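Open day at the Pillerwood independent living centre
October 2019

I've been meaning to get to one of the Pillerwood open days for years, and on Friday I finally did it. I'd missed the one in July with a chest infection, so I was determined. My sister drove (she's very patient with me and my folding ramp) and we got there just after ten, which turned out to be a good move as the disabled bays were gone by half past.

Parking first, then, because I know it's what half of you will ask. There are two rows of wide bays right by the entrance, with proper hatching down both sides so you can get a side lift out. The drop kerb is flush. Properly flush, not "nearly there" flush! If you come by bus it's a different story. The number 2 stops across the main road, there's no shelter, and the pavement on that side slopes like a ski run. I met a woman in the foyer who'd come that way with a manual chair and she was still getting her breath back over a cup of tea.

The centre used to be a carpet warehouse, and you can tell from the ceilings, but they've made a lovely job of the inside. Wide corridors, doors on big push pads at a height I can reach with my elbow, and signs in large dark letters on pale yellow. There was a hearing loop at the front desk and it was switched on. I asked, because I always ask, and so often it's sitting in a drawer somewhere.

We were sent off in small groups. Mine started with the advice rooms, where you can get help with benefit forms, blue badge renewals and housing appeals. They dealt with 2,274 enquiries last year, and the chap showing us round said the housing ones take the longest by miles. They've got a waiting list for form-filling help at the moment, so if your review is coming up, ring sooner than you think you need to.

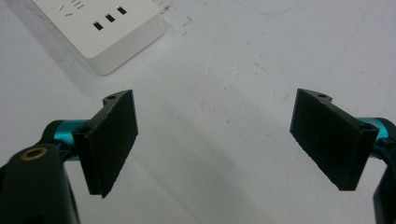
After that it was the demonstration flat, and I could have stayed in there all day. It's a full kitchen, bedroom and wet room laid out as if somebody lived there. The kitchen worktop goes up and down on a button and the hob goes with it - my sister wants one and she's five foot nine with nothing wrong with her. The wet room was by Vidal and I liked the fold-down seat, though I thought the grab rail beside the loo was too far forward for anyone with short arms. I said so and they wrote it down. The window openers were a bit stiff for me too.

Then there was a ceiling hoist from Nullov. I've always been a bit scared of hoists, I'll admit, after a bad go in hospital, but they let you try it with as many people standing by as you wanted and no hurry at all. I had a go. It was fine! Smooth and quiet, and I came down laughing. The price made me stop laughing. A track like that starts at 2,000 pounds before fitting, and whether you get any of it back depends on your council and the grant and, as far as I can make out, the phase of the moon.

Lunch was soup and rolls in the hall. Gluten free was on a separate table with its own butter, well done whoever thought of that. The tables were the sort you can get a wheelchair right under, but they'd been set out too close together, and by one o'clock there was a proper traffic jam by the urn. A young man in a powerchair reversed the whole length of the room to let me past, to some applause.

The afternoon talk was on the Zedo minibus scheme, which I'd come for really. It's a bookable door-to-door service for people who can't use the ordinary buses, and the centre has been pushing to have it extended to the villages. They've collected 800 signatures so far. At present it only runs on weekdays and you have to book two days ahead, so forget it if you fancy going to the pictures on a Saturday night. There was a good bit of grumbling from the floor about that, and rightly. Someone behind me asked why evening trips had been dropped and didn't get much of an answer, only that it was under review. I've put my name on the petition and picked up a handful of forms, so shout if you'd like one posted.

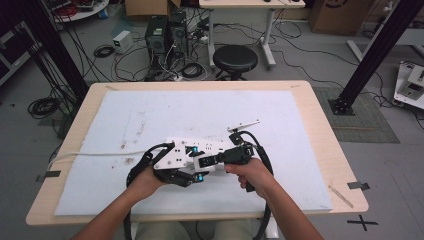
Marguerite B: We rang Zedo for my dad every week over the summer and got turned down for a village pick-up each time, so please do send me a form. Two if you can spare them. He'd go out every evening if there was a bus to take him.

Comments

wheelsandtea: Was the changing places toilet open? It was locked when I went in July and I had to go and find someone with the key.

Reply from the author: Yes, open all day, and clean. The bench was working too. Marguerite, yours are in the post tomorrow.

Tess_in_the_valley: I was the one who asked about the evenings! Still cross. They said to write in, so I have.

oldgreycardigan: Thanks for the tip about the parking. Do they let you bring a dog in? Mine's an assistance dog but he does get funny round hoists.

Reply from the author: There were two dogs there on Friday, both very well behaved, and a water bowl in the foyer. I'd ring ahead about the flat as it's a squeeze with a group in it.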